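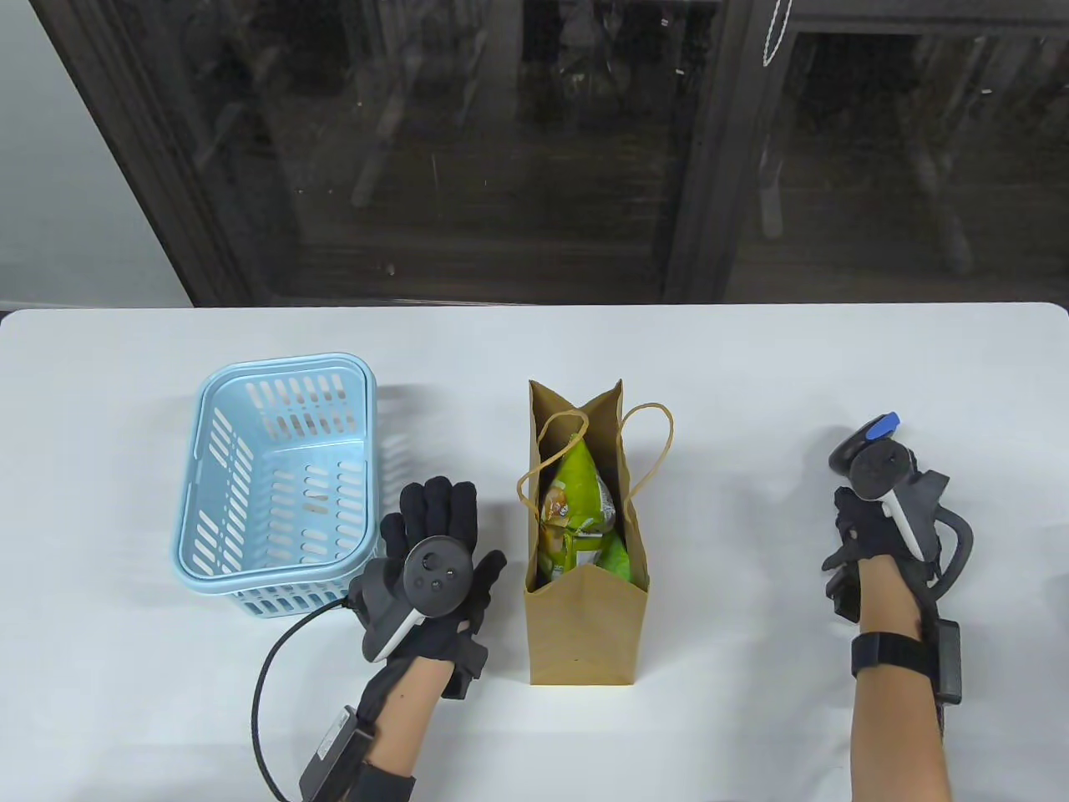 Sorting a Pantry or Utility Cupboard With Small Baskets

Most cupboards get untidy for the same reason: small things have no fixed place, so they drift to the back. A few cheap baskets fix most of it. You don't need a matching set.

Measure first

Measure the depth of the shelf from the door frame to the back wall, and the height between shelves. Then take two inches off the height so a hand can get in over the rim. Write both numbers on a piece of tape inside the door. When you are standing in the store in February with a basket in each hand, you will not remember them.

If the shelves are wire, lay a sheet of stiff card on them before the baskets go in. Small baskets tip on wire.

Empty one shelf at a time

Take everything off a single shelf and put it on a clear table. Wipe the shelf with warm water and a little dish soap, then dry it. Check dates as you go. Spices more than three years old have usually lost most of their smell and can go. Flour with any webbing in it goes straight to the outside trash, along with whatever was next to it if the packet was open.

Do not empty the whole cupboard at once unless you have the full afternoon.

What goes in a basket

Packets, sachets and anything that falls over. Sauce mixes, yeast, tea bags out of their box, birthday candles, cupcake liners. Cans and jars do better directly on the shelf.

Plastic baskets with slots in the sides are good for onions and garlic because air gets through. Keep potatoes in a different one, away from the onions. Solid tubs are better for anything that leaks, such as oil bottles or dish soap refills.

Wash plastic baskets in the sink. Some will go through a dishwasher on the top rack, but thin ones can warp. A soft toothbrush clears the slots.

Paper bags

Keep the sturdy ones and recycle the rest. Six is enough for most households. Stand one on its end and file the others inside it, folded flat. Folding the top down twice, a couple of inches each time, makes a collar that holds a bag open for sorting recycling or collecting things to donate.

Paper bags also work for ripening pears and avocados. Fold the top over loosely and check the fruit every day. Don't store bags under the sink, where damp gets into them and brings silverfish.

Labels

Masking tape and a marker are fine. Put the label on the rim or the shelf edge, and name the group ("baking," "hot drinks") so it stays true when the contents change. Gregor Moncrieff wrote in to say he uses luggage tags tied through the slots, which can be moved from one basket to another.

Keeping it that way

Before a big grocery trip, pull out each basket and look at the bottom. It takes a few minutes and stops you from buying a fourth box of cornstarch. New packets go behind old ones. If a basket is too full to slide out with one hand, split it or use something up.

Next page: Getting Candle Wax Out of a Tablecloth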